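The Wednesday Towels

Drita Dervishi had a bet going with her uncle Radomir, and the stakes were a whole tray of baklava. She said a machine would fold a towel well enough for the front desk at the Zilamari Hotel before the first snow. He said he had been folding towels for 53 years and would like to see it try.

"Corners," he told her, every time she came down to the laundry room. "A towel is all corners. Your machine can find a corner?"

"Sometimes!" she said, and she meant it happily. Sometimes was a huge word to Drita. In the spring it had been never. In the spring the arms at the Atanasov workshop would close on plain air, lift it with great care, and set it down again (she had laughed until her ribs hurt, and then stayed up till 2 fixing it).

Radomir Hodžić did not think much of sometimes. He picked up a hand towel, gave it one snap, and it was a square. Drita had watched him do this since she was small enough to sit in the basket, and it still looked like a card trick. She had tried to write down what his thumbs did and filled five pages, and when she read them back to him he said no, that was wrong, he didn't do any of that.

"Then what do you do?"

"I fold it."

So she went back up the coast road with a bag of old cloths from his rag shelf, every one a different weight, and promised to write him a proper letter, on paper, because he never opened anything she sent to his phone. It reached him with the corner of the envelope bent. He read it standing up, by the dryers.

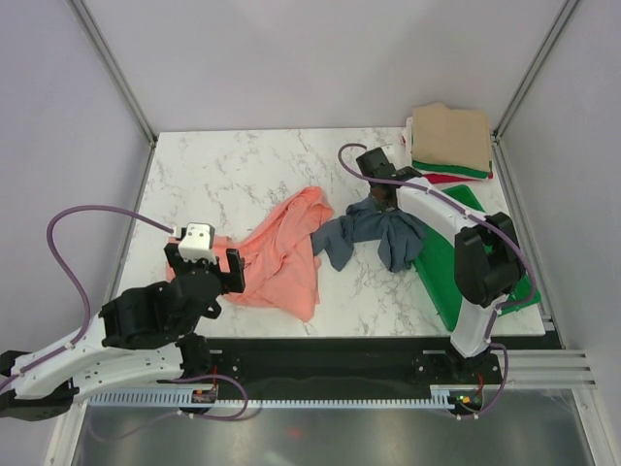
Dullstead, October

Dear Uncle,

Look at it go! The pink one is the devil. It bunches up in the middle and lies there like a sulking cat, and then the blue one gets in beside it and I can't tell you how much I want to reach in and help. I sit on my hands. The arm on the right has its gripper down on the blue, right at the top of the folds, and I thought of you pinching a hem.

I won't lie to you, you could do a whole shelf while these two think it over. But they do think it over! There's a folded stack in the back corner, beige on top, and I keep looking at it the way you look at your linen cupboard. Zilen says I should be working on bolts and boxes, things that hold their shape. I told her anybody can pick up a box.

Don't buy the walnuts yet. Don't tell Mother I said that either.

Drita

He read it twice and put it in his apron. Then he took a towel from the warm pile, and this time he did it slowly, watching his own thumbs.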